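Blog > Odds and Ends > Home Life

November 15, 2021
by King-fai Fung

So I finally quit buying candles. Sixty bucks on the last order from Oditz, and they smelled like a wet coat! 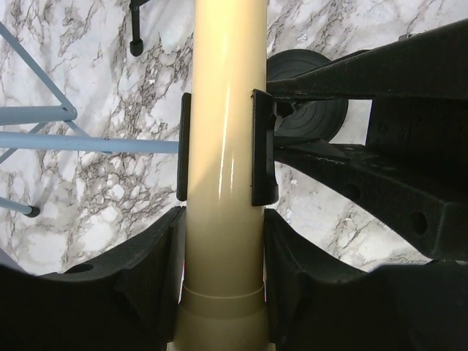 My aunt in Tunstall taught me to like a plain room in the evening, with one lamp and no scent at all. She'd approve of cream, I think, the glossy cream of that tube with the bright line down its middle. It's the color I want for the hallway (the paint store in Grunavbridge calls everything "oat").
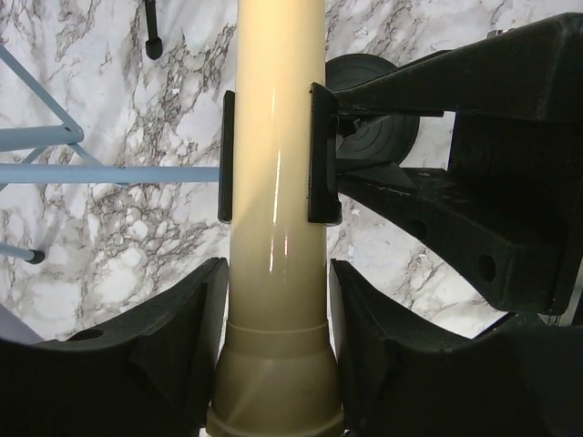 Dinner by lamplight has been lovely, even if my brother keeps asking who forgot the bill. I do miss having something tall on the table. A shape like this one, pale and smooth and flaring out at the foot, would do the job without a flame. I'll look again in January when my budget recovers.

Recent posts
Soup for 2, eaten by 1
My Plavotach lamp, one year on
Why I gave up on throw pillows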